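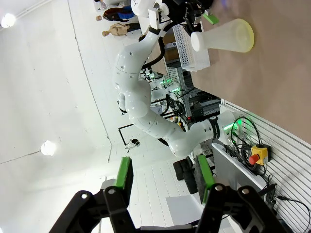 ¿Cada cuánto conviene medir la profundidad de las bolsas periodontales?
En un paciente sano, una vez al año; en quien ya pasó por un tratamiento periodontal, en cada visita de mantenimiento, que solemos fijar cada tres o cuatro meses.

Periodoncia básica. Apuntes del tema 2
Profesora: Yaa Kwofie

Bueno, seguimos donde lo dejamos, con la sonda en la mano (¡y sin apretar, por favor!). El sondaje se hace en seis puntos por diente, tres por vestibular y tres por lingual o palatino, caminando con pasitos cortos por el surco y manteniendo la punta paralela al eje del diente. Un surco de hasta 3 mm sin sangrado nos deja tranquilos. A partir de 4 mm, con sangrado, ya toca mirar con más calma, repasar la técnica de cepillado y preguntar por el tabaco y la diabetes, que tantas veces se quedan sin preguntar.

Recordad que profundidad de sondaje y pérdida de inserción son cosas distintas. La primera se mide desde el margen de la encía; la segunda, desde la línea amelocementaria. Si hay recesión, se suman las dos cifras: 4 mm de bolsa y 2 mm de recesión dan 6 mm de pérdida.

Para la próxima clase traed leído el capítulo de furcas y rellenado el periodontograma del caso Appiah, página 43 del cuaderno. Quien tenga dudas con el 16, que venga a verme antes de las prácticas, que yo encantada, de verdad.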